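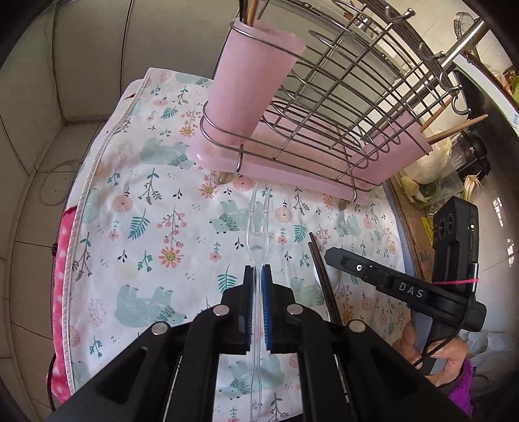
# 第4回 食具の文化史:つかむ、刺す、すくう

担当:Rūta Mets(ルータ・メッツ)
日本語は私の母語ではありません。分かりにくい表現があったら、授業の後に教えてください。次の年の配布資料で直します。

## 1. 前回の復習

前回は、手で食べる文化について話しました。手で食べることにも細かい作法があります。どの指を使うか、どこまで汚してよいか、食事の前後にどのように手を洗うか、などです。Yetunde Lawalさんの発表では、家庭の中で子どもが作法を覚える順番が紹介されました。発表の要旨は58ページの後に付けてあります。

今日は道具の話に進みます。

## 2. 箸

箸の起源は中国にあると考えられています。古い時代の箸は、食べるためよりも、料理をするときや、熱い汁の中から具を取り出すときに使われたという説が有力です。食事のときに広く使われるようになったのは、漢の時代からだと言われます。

日本、中国、韓国の箸を比べると、次のような傾向があります。

| 地域 | 長さ | 先の形 | よく見る材料 |
|---|---|---|---|
| 中国 | 長い | 太くて丸い | 竹、木、樹脂 |
| 韓国 | 中くらい | 平たい | 金属 |
| 日本 | 短い | 細くとがる | 木(漆塗りを含む) |

この表は傾向だけを示しています。例外はたくさんあります。

中国の箸が長い理由として、大きな食卓で皆が同じ皿から取ることがよく挙げられます。日本では一人ずつの膳が長く使われましたので、遠くまで届く必要が少なかったと説明されます。この説明は分かりやすいですが、私は少し注意が必要だと思います。膳を使わなくなった後も、日本の箸は長くなりませんでした。

**用語**

- 取り箸:大皿から料理を取るための箸
- 菜箸:料理をするときに使う長い箸
- 嫌い箸:してはいけない箸の使い方。「刺し箸」「迷い箸」「渡し箸」など

「刺し箸」が悪い作法とされることは、次の節と関係があります。

## 3. フォーク

フォークは、ヨーロッパではとても新しい食具です。調理用の大きなフォークは古代からありましたが、一人ひとりが食卓で使う小さなフォークは、ビザンツ帝国からイタリアに伝わり、その後ゆっくり北へ広がりました。

11世紀のヴェネツィアで、ビザンツから嫁いだ女性が金のフォークを使い、聖職者に批判されたという話が有名です。神が人間に指を与えたのに、なぜ道具が必要なのか、という批判でした。ただし、この話を書いたのは批判した側の人です。史料として読むときは、そのことを忘れないでください。

イタリアで早く普及したことについては、パスタとの関係がよく指摘されます。イギリスでは17世紀の初めになっても、フォークを使う人は気取っていると笑われることがありました。

歯の数も変化しました。初期のものは二本の歯が多く、まっすぐでした。肉を押さえるためにはこれで十分です。後に歯が増え、曲がった形になって、すくうこともできるようになりました。

## 4. 匙(スプーン)

匙は箸やフォークより古く、貝殻や木を使ったものから始まったと考えられます。韓国では今も匙が食事の中心にあり、ご飯と汁は匙で食べるのが基本です。日本では、平安時代の貴族の宴会で匙が使われましたが、その後、日常の食卓からほとんど消えました。汁の椀を手に持って、直接口をつける作法と関係があるようです。

## 5. 授業で話し合うこと

1. 「器を手に持つ」ことは、食具の形にどのような影響を与えましたか。
2. 新しい食具が批判されるとき、批判する人は何を守ろうとしていますか。
3. 使い捨ての食具は、家族の中で「自分の箸」を持つ習慣とどのような関係にありますか。

3については、Beatriz Guerreiroさんのグループが最初に話してください。前回は時間が足りなくて、すみませんでした。

## 6. 課題

自分の家、または知っている家の食卓を一つ選び、どの食具を誰がどの料理に使うかを書いてください。長さは1,552字以内です。理由がまだ分からないことは、「分からない」と書いてかまいません。引用した文献は最後にまとめてください。

提出は8月の最後の授業までです。Carolina Fradeさんの研究室の前の箱に入れてください。

## 7. 次回の準備

配布した論文集の64ページから、食卓と椅子についての章を読んでおいてください。難しい漢字には、読み方を付けた別紙があります。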